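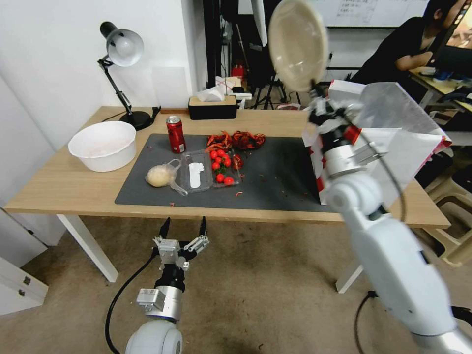
Can you buy a two-armed robot for clearing tables without hiring an engineer to look after it?

Nearly, going by the demo I sat through at Clamen. The kit comes with both arms, both grippers and a year of phone support, and the person who'll be running it gets a training course. You'd still want someone on the premises who isn't scared of a settings menu.

I went because my sister-in-law and I run a small catering business and we'd been sent a leaflet about the Dovotness, which is Clamen's two-arm kit for kitchens, canteens and "light table work" (their phrase). I'd asked for a brochure back in February and got an invitation instead. So off I went on May 25, 2018, with a notebook, a cheese roll and very low expectations!

The building is on a trading estate behind a tile warehouse and I drove past it twice. Inside it's much more like an office than a factory, with carpet, stacks of plastic chairs and somebody at a computer getting on with their own work while the robot gets on with its own. I rather liked that. I'd been dreading a stage and a man with a headset.

Hanan Rizk showed me round. She does the customer training and she was good company, and she didn't mind stupid questions, of which I had plenty. My first was why the table had such an odd mix of things on it. Cherry tomatoes in a clear tub, a pile of dried red chillies, a drinks can, a round of dough tied up in a plastic bag. She said they choose things that are awkward in different ways. A can is easy, a bag slides about and changes shape, and dried chillies shed bits everywhere (they certainly do, the grey mat was speckled with them).

The bit I'd really come for was plates. We get through an awful lot of plates. The right arm had hold of a beige one by the rim, tipped up well clear of the table, and I'll admit I held my breath. The gripper is just silver and black metal parts, and I'd pictured something softer, with rubber cups or what have you. Hanan says you can order different fingertips and that most kitchens end up with two sorts. The big white basin stands at the far left end of the table, which seemed a long way off to me, and I asked whether the right arm could reach it. She said that with a layout like this you'd normally have one arm pass to the other, and that the handover is the part they spend most of the training course on.

Now, speed. It's slow. If you've ever watched a tired sixteen-year-old clear a wedding, it's slower than that. Hanan didn't pretend otherwise. Her line is that it's for the hours when there's no one on shift, and I can see that for a canteen or a care home, less so for us, where everything lands back in the kitchen within the same 20 minutes.

Some things I wrote down, in no order:

The Dovotness costs 314 a month on hire, before VAT, and that's with the table fixings but without the table.

You can store up to 168 routines, as they call them. A routine is one job, such as "pick up plate, put in basin". I can't think of more than a dozen I'd use.

The training course is 41 hours, split between their place and yours. My sister-in-law said "you can do that then".

There's an add-on called Sala which lets you teach it a job by moving the arms yourself. I wanted a go but the set for that was out with another customer.

The cables. There are a lot of them, looping off the wrists and running over the carpet, and in a kitchen I'd have somebody flat on their face by lunchtime. I was told they get put in covered channels when it's installed. I'd want to see that in writing.

I also asked about washing it down. The arms get a wipe, no hose and no spray. For heavier use they point you to a covered version made by their sister firm, Flirnirance, which comes in at roughly 2,000 extra as a one-off. That's the version I'd need, I think, given what our kitchen looks like after a curry night.

Tea was decent, the parking is free, and they let you stay as long as you like. Hanan is going to send me the dates for a Sala session, and I've said I'll bring a box of our own plates along, the heavy ones with the wide rims, and we'll see how those metal fingers get on.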